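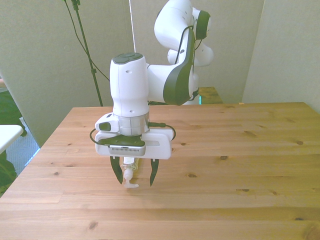 비르네미아 작업대 지침

비르네미아 작업대 지침(Virnemia 作業臺指針)은 탁상형 로봇 팔로 생활용품을 다루는 시험장에서 작업대의 배치, 물체의 취급, 조명과 배선의 관리, 기록의 방법을 정한 민간 실무 규범이다. 흔히 '비르네미아 지침' 또는 '작업대 지침'으로 줄여 부른다. 현행판은 제3판으로, 2026년 8월 14일에 공개되어 같은 해 9월부터 적용 대상이 된다.

지침은 법적 구속력을 갖지 않는다. 기계 안전에 관한 법령이나 로봇 제조사의 설치 설명서를 대신하지도 않으며, 그러한 문서가 이미 지켜지고 있음을 전제로 한다. 본문은 총칙, 작업대, 말단 장치, 물체, 조명과 배경, 배선, 기록의 순서로 짜여 있고, 뒤에 점검표 서식이 붙는다.

명칭과 성립

지침의 이름은 초안이 작성된 비르네미아 시험장에서 왔다. 이 시험장은 이스터(Ister)와 알토넨(Aaltonen) 두 회사가 함께 쓰던 곳으로, 같은 기종의 로봇 팔을 쓰면서도 책상을 놓는 방식과 물체를 올리는 순서가 회사마다 달랐다. 한쪽에서 문제없이 끝난 작업이 다른 쪽에서 재현되지 않는 일이 잦았고, 양측 운영자들은 각자 쓰던 메모를 합쳐 공통 문서를 만들었다. 이것이 제1판이다.

제1판은 배치도와 짧은 주의 사항만 담은 얇은 문서였다. 제2판에서 조명과 배선에 관한 장이 추가되었고, 모무트베르크(Momutberg)에 있는 시험장이 적용 기관으로 참여하면서 용어가 정리되었다. 제3판은 물체의 장을 다시 쓰고, 흩어져 있던 기록 관련 조항을 한 장으로 모았다. 제2판까지 쓰이던 '대상품'이라는 말은 제3판에서 모두 '물체'로 바뀌었다.

적용 범위

지침이 다루는 것은 책상 높이의 평평한 면 위에서 로봇 팔 한 대 이상이 손에 들 수 있는 크기의 물건을 집고, 옮기고, 놓는 작업이다. 펌프가 달린 병, 그릇, 필기구, 천, 책상용 조명 기구 등이 전형적인 물체로 열거된다. 로봇 팔을 사람이 원격으로 움직이는 경우와 프로그램이 움직이는 경우를 모두 포함한다.

다음의 작업은 범위에서 제외된다.

날이 있는 도구를 쥐고 움직이는 작업
가열된 물체나 액체를 쏟을 수 있는 상태의 용기를 다루는 작업
이동 대차 위에 실린 로봇 팔의 주행 중 작업
사람이 로봇 팔의 도달 범위 안에 손을 넣은 채 진행하는 작업

마지막 항목은 제2판에서 조건부로 허용되었다가 제3판에서 완전히 빠졌다. 협동 작업에 대해서는 별도의 문서를 마련한다는 부기가 달려 있으나, 작성 일정은 제시되어 있지 않다.

용어

지침은 일상적인 말을 좁은 뜻으로 쓰는 경우가 있어 총칙에 용어 정의를 둔다.

작업면: 물체를 놓을 수 있는 책상 윗면 가운데 로봇 팔의 손가락 끝이 닿는 부분. 책상 전체를 가리키지 않는다.

말단 장치: 로봇 팔의 마지막 플랜지에 부착된 모든 것. 그리퍼 본체, 손가락, 손목에 단 카메라, 그에 딸린 케이블을 포함한다.

손가락: 평행 그리퍼에서 물체에 직접 닿는 한 쌍의 부품. 교체형인지 고정형인지를 구별하지 않는다.

배경면: 카메라에서 볼 때 작업면 너머에 놓이는 벽이나 칸막이.

고정 설비: 작업 중 움직이지 않기로 정한 물건. 조명 지지대, 카메라 기둥, 칸막이가 여기에 든다. 같은 책상용 조명이라도 로봇 팔이 조작할 대상이면 물체로, 빛을 비추기 위해 두었으면 고정 설비로 분류한다.

회차: 물체를 처음 위치에 놓은 때부터 로봇 팔이 대기 자세로 돌아올 때까지의 한 묶음.

작업대에 관한 규정

작업면은 수평이어야 하며, 판 사이의 이음매에 손가락 끝이 걸리지 않아야 한다. 재질은 정하지 않는다. 원목 상판을 쓰는 경우에는 나뭇결과 옹이가 영상에 그대로 나타난다는 점을 고려하여 상판의 방향을 바꾸지 않도록 하고, 방향을 바꾸었을 때에는 기록에 남긴다. 옹이를 위치 표시로 삼는 관행은 금지되어 있지 않지만, 물체의 시작 위치를 옹이만으로 적는 것은 인정되지 않는다. 상판이 교체되면 기준을 잃기 때문이다.

로봇 팔의 받침은 작업면과 별개의 구조물에 고정하는 것이 원칙이다. 공간이 좁아 같은 상판에 고정할 때에는 팔을 빠르게 멈춘 뒤 물체가 흔들리는지를 먼저 확인한다. 받침에 상태 표시등이 있는 기종은 운영자의 자리에서 표시등이 보이도록 놓는다. 표시등의 색이 뜻하는 바는 기종마다 다르므로 지침은 이를 정하지 않고, 해당 기종의 색상표를 작업대 옆에 붙이도록 한다.

작업면의 가장자리에서 받침까지의 거리는 325mm를 기본값으로 한다. 이 값은 비르네미아 시험장의 책상 치수에서 나온 것으로, 다른 시험장에서는 실측값을 적고 쓰면 된다. 모무트베르크 시험장은 별도의 값을 쓰며 부속 문서에 이를 밝히고 있다.

바닥에는 발에 걸릴 물건을 두지 않는다. 화분이나 선반처럼 작업과 관계없는 가구는 로봇 팔의 도달 범위 밖에 있으면 허용된다. 잎이 자라는 식물은 회차를 거듭하는 동안 모양이 변하므로, 장기간의 비교 시험에서는 카메라에 잡히지 않는 자리로 옮길 것이 권고된다.

말단 장치에 관한 규정

평행 그리퍼를 쓸 때에는 접근 전에 손가락을 물체의 폭보다 넓게 벌려 둔다. 지침은 이 여유를 '접근 간격'이라 부르며, 양쪽을 합하여 18mm를 넘는 값을 쓰도록 한다. 손가락이 짧거나 안쪽으로 기울어진 경우에는 끝에서 잰 값과 뿌리에서 잰 값이 다르므로, 가장 좁은 곳을 기준으로 한다.

펌프 병은 별도의 항에서 다룬다. 병의 몸통과 펌프는 폭이 다르고, 옆으로 나온 주둥이가 손가락의 이동 경로와 겹치기 쉽다. 지침이 정한 사항은 다음과 같다.

주둥이가 가리키는 방향을 회차마다 적는다.
펌프의 꼭지를 쥐고 들어 올리는 동작과 몸통을 쥐고 들어 올리는 동작을 서로 다른 작업으로 분류한다.
펌프가 작업면 가까이에 놓이는 자세에서는 하강 속도를 낮춘다.
반투명한 병은 배경과의 대비가 낮을 수 있으므로, 시작 전에 고정 카메라의 영상에서 윤곽이 구별되는지 확인한다.
병 안에 내용물이 있으면 그 사실을 적고, 뚜껑이나 펌프의 잠김 상태를 손으로 확인한다.

그리퍼 본체에 단추나 표시창이 있을 때에는 케이블이 이를 가리지 않도록 한다. 말단 장치의 케이블은 손목이 끝까지 회전해도 당겨지지 않을 만큼 여유를 두되, 늘어진 고리가 손가락보다 아래로 내려오지 않아야 한다. 고리가 손목의 양옆으로 나오는 배치는 허용되며, 이 경우 좁은 틈으로 팔을 넣는 작업에서는 고리까지 포함한 폭을 말단 장치의 폭으로 본다.

손가락의 교체는 전원을 차단한 상태에서 한다. 교체 뒤에는 빈손으로 열고 닫는 동작을 2회 실시하고, 좌우가 같은 높이에서 만나는지를 살핀다. 마모의 한도에 대해서는 제조사의 값을 따른다.

물체에 관한 규정

물체마다 이름표를 만들되 물체 자체에는 붙이지 않는다. 이름표에는 종류, 대략의 크기, 색, 투명한 정도, 움직이는 부분의 유무를 적는다. 상표가 있는 물건은 상표가 드러난 채로 쓸 수 있으나, 시험장에 따라 라벨을 제거한 용기만 쓰도록 내부 규칙을 두기도 한다.

관절이 있는 물체는 제3판에서 새로 다루어졌다. 책상용 조명의 팔, 접이식 거치대, 경첩이 달린 상자 등이 그 예이다. 이들은 놓인 위치가 같아도 관절의 각도에 따라 모양이 달라지므로, 시작 자세를 사진으로 남기고 관절의 위에서 아래 순서로 상태를 적는다. 조임 손잡이로 고정하는 관절은 손잡이가 어느 쪽을 향하는지, 손으로 밀었을 때 움직이는지를 확인한다. 조임의 세기를 수치로 적을 필요는 없으나, 한 묶음의 회차가 끝날 때까지 같은 상태를 유지해야 한다.

로봇 팔이 손잡이를 돌리는 작업은 허용된다. 다만 손잡이를 푸는 동작은 위쪽 마디가 내려앉을 수 있으므로, 다른 팔이나 받침으로 마디를 지지한 상태에서만 실시한다.

조명과 배경에 관한 규정

주된 빛의 방향은 한 묶음의 회차 안에서 바꾸지 않는다. 창에서 들어오는 빛을 쓰는 시험장은 시각을 함께 적는다. 한쪽에서만 빛이 들어오는 배치는 금지되지 않는다. 물체의 그늘진 면이 손목 카메라에 어둡게 나타나는 경우가 있어, 지침은 고정 카메라와 손목 카메라의 영상을 각각 확인하도록 하고 한쪽의 확인으로 다른 쪽을 갈음하지 못하게 한다.

배경면은 무늬가 없는 밝은 색을 권한다. 천을 씌운 칸막이와 도장한 벽이 모두 쓰인다. 칸막이를 이어 세울 때에는 틈이 생기지 않게 맞추고, 틈을 없앨 수 없으면 그 위치를 배치도에 표시한다. 배경면에 생긴 그림자는 제거 대상이 아니다. 사람이 지나다니면서 생기는 움직이는 그림자만 제한된다.

관절형 책상용 조명을 고정 설비로 쓸 때에는 등의 위치를 정한 뒤 모든 조임 손잡이를 잠그고, 각 마디의 각도를 배치도에 적는다. 조명의 팔은 말단 장치가 지나는 경로에서 떨어뜨려 놓는다. 손목 카메라가 조명의 팔 쪽을 향하게 되는 자세가 있으면 그 자세에서 영상을 따로 남겨, 배선과 손잡이가 경로에 들어오는지를 검토한다.

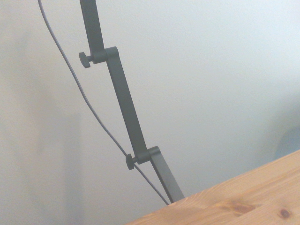
배선에 관한 규정

배선은 로봇 팔의 배선, 카메라의 배선, 조명의 배선으로 나누어 다룬다. 세 가지를 하나로 묶는 것은 금지된다. 고장 난 배선만 빼내기 어렵고, 팔이 움직일 때 카메라가 함께 흔들린 사례가 비르네미아 시험장에서 보고되었다.

로봇 팔의 바깥을 따라가는 배선은 관절마다 여유를 둔다. 여유의 길이는 팔을 가장 크게 굽힌 자세와 가장 크게 편 자세에서 각각 확인한다. 고정 끈은 관절을 가로질러 매지 않는다.

조명의 팔을 따라 내려가는 전선은 느슨한 곡선을 이루어도 된다. 전선이 조임 손잡이의 축에 닿거나 그 앞을 지나는 배치는 제2판에서 부적합으로 분류되었으나, 제3판에서는 고정 설비에 한하여 '관찰' 등급으로 낮추어졌다. 관찰 등급의 항목은 작업을 계속하면서 다음 점검 때 다시 확인한다. 조명 기구가 물체로 쓰이는 경우에는 종전과 같이 부적합이며, 전선을 손잡이에서 떼어 놓은 뒤에 회차를 시작한다.

책상 너머로 내려가는 전선은 상판의 뒤쪽 모서리에서 꺾이지 않게 한다. 모서리가 날카로우면 보호대를 댄다. 카메라 기둥의 전선은 기둥을 따라 내리되 바닥에서 통로를 가로지르지 않도록 한다.

기록

기록은 묶음 기록과 회차 기록으로 나뉜다. 묶음 기록에는 작업대의 배치도, 상판의 방향, 조명의 상태, 말단 장치의 구성, 카메라의 위치를 적는다. 회차 기록에는 물체의 이름, 시작 위치와 방향, 종료 상태, 중단 여부를 적는다.

중단된 회차는 삭제하지 않는다. 운영자가 비상 정지를 누른 경우, 물체가 작업면 밖으로 떨어진 경우, 통신이 끊긴 경우를 서로 다른 부호로 구분한다. 손가락이 물체를 쥐었으나 들어 올리지 못한 경우는 중단이 아니라 실패로 적는다.

영상에는 카메라의 종류를 함께 적는다. 고정 카메라와 손목 카메라의 영상이 한 회차에 속하면 같은 회차 번호를 쓴다. 촬영 시각이 맞지 않는 영상은 보정하지 않은 채 보관하고, 차이가 있다는 사실만 적는다. 영상만으로 판단할 수 없는 사항, 예를 들어 병에 내용물이 들어 있었는지 또는 손잡이가 단단히 잠겨 있었는지는 운영자가 직접 확인한 내용을 글로 남긴다.

점검표

부록의 점검표는 작업 시작 전에 운영자가 작성한다. 제3판의 항목은 다음과 같다.

작업면에 배치도에 없는 물건이 없다.
로봇 팔의 받침이 고정되어 있고 표시등이 운영자 자리에서 보인다.
비상 정지 장치가 손이 닿는 곳에 있다.
손가락의 접근 간격을 확인하였다.
말단 장치의 케이블이 손가락보다 아래로 처지지 않는다.
관절이 있는 물체의 시작 자세를 사진으로 남겼다.
조명의 조임 손잡이가 모두 잠겨 있다.
전선이 로봇 팔의 경로에 들어오지 않는다.
고정 카메라와 손목 카메라의 영상을 각각 확인하였다.

점검표에는 '해당 없음' 칸이 있다. 제2판에서는 이 칸에 표시할 때 사유를 적도록 하였으나, 사유란이 대부분 같은 문구로 채워져 제3판에서 삭제되었다.

평가와 논의

지침은 작은 시험장에서도 그대로 쓸 수 있을 만큼 조항이 구체적이라는 점에서 받아들여졌다. 이스터는 사내 교육 자료에 점검표를 옮겨 쓰고 있으며, 알토넨은 배선의 장을 설비 반입 절차에 연결하였다.

비판도 있다. 기본 거리를 특정 시험장의 책상에서 가져온 점, 부드러운 물체에 관한 규정이 거의 없는 점이 주로 지적된다. 모무트베르크 시험장은 접근 간격을 하나의 값으로 정한 데에 이견을 냈다. 얇은 물체가 빽빽이 놓인 작업에서는 손가락을 그만큼 벌릴 자리가 없다는 것이다. 제3판은 이 의견을 본문에 반영하지 않고, 간격을 줄여야 하는 경우 그 값을 묶음 기록에 적도록 하는 주석을 달았다.

관찰 등급의 도입을 두고도 의견이 갈린다. 찬성하는 쪽은 움직이지 않는 조명의 전선까지 매번 고쳐 매는 것이 작업을 늦춘다고 보았고, 반대하는 쪽은 고정 설비와 물체의 구분이 한 시험장 안에서도 자주 바뀐다는 점을 들었다. 이에 따라 분류를 바꿀 때에는 배치도를 새로 작성한다는 조항이 총칙에 추가되었다.

같이 보기

말단 장치
평행 그리퍼
원격 조작
작업 공간 배치도
비상 정지 장치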